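Counting the tries at Feltlow

The engineer who runs data gathering at Feltlow would like it known that she doesn't trust her own numbers yet. We had been talking for ten minutes in the company's workshop when she said it, and she didn't ask me to leave it out.

Feltlow wants a robot arm to take hard drives out of retired office computers and put them back in. To get there, it is building up recorded examples of a person guiding the arm through the job. The project is called Sadora, and when I visited in July it had 425 recordings.

"People hear that and think it's a lot," she said. "It's the same desktop tower, on its side, on the same table. Ask me how many different computers we have and the conversation gets shorter." 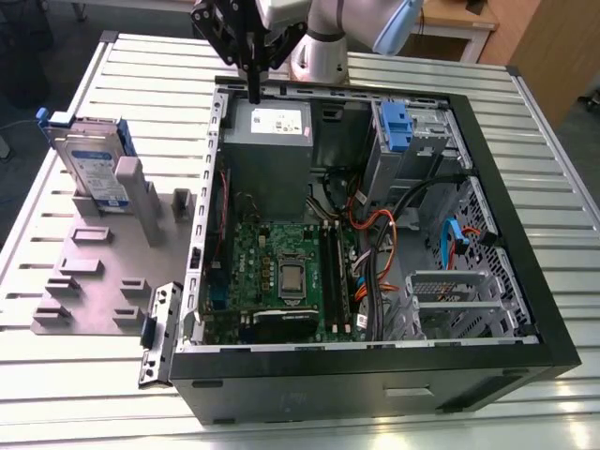
I asked what the system learns from the four hundredth try that it didn't learn from the first few. She took a while to answer. Some of it, she said, is how people fix small mistakes: a grip that starts too far over, a caddy that won't go in straight. Her operators used to throw those takes away, and she made them stop.

"A clean run teaches the arm what to do when everything is fine," she said. "I'm not worried about when everything is fine."

That sounds sensible. It also sounds like a way to keep the total going up, and I told her so. She agreed that it could be. An earlier set was cut by 16 recordings after two reviewers couldn't agree on whether the drive had been seated or just left resting in the bay. The rule they use now runs to one sentence, and she still finds it vague. 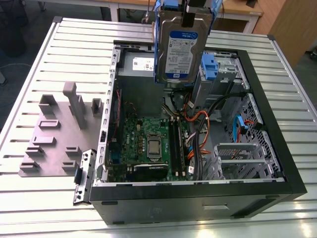
Motcombe, the recycling outfit that would be the first customer, has doubts of its own. Its floor manager told me by phone that his crew sees cases with bent rails, missing screws and stickers over the latches, and he wondered why none of that was in the training set. A person with a screwdriver, he added, is hard to beat on price.

She had heard this before. "He's right about the bent rails," she said. "I'd argue with him about the price, but not this year."

The next round, Beddoe, is meant to bring in 11 more case models and 20 operators. More hands should mean more variety. They could also mean more bad habits, faithfully copied, and no one I spoke to at Feltlow had a firm plan for telling the two apart. She thinks the reviewers will catch most of it. I asked how she would know what they had missed.

"We'd see it when the arm does something stupid," she said, and went back to her screen to check the morning's takes.
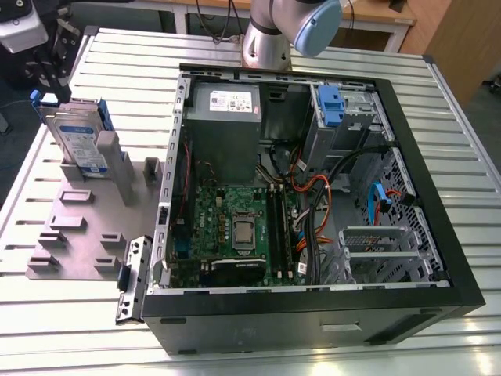 Drive work on an open Dell tower at Feltlow's workshop, with a hard drive in its blue caddy at left.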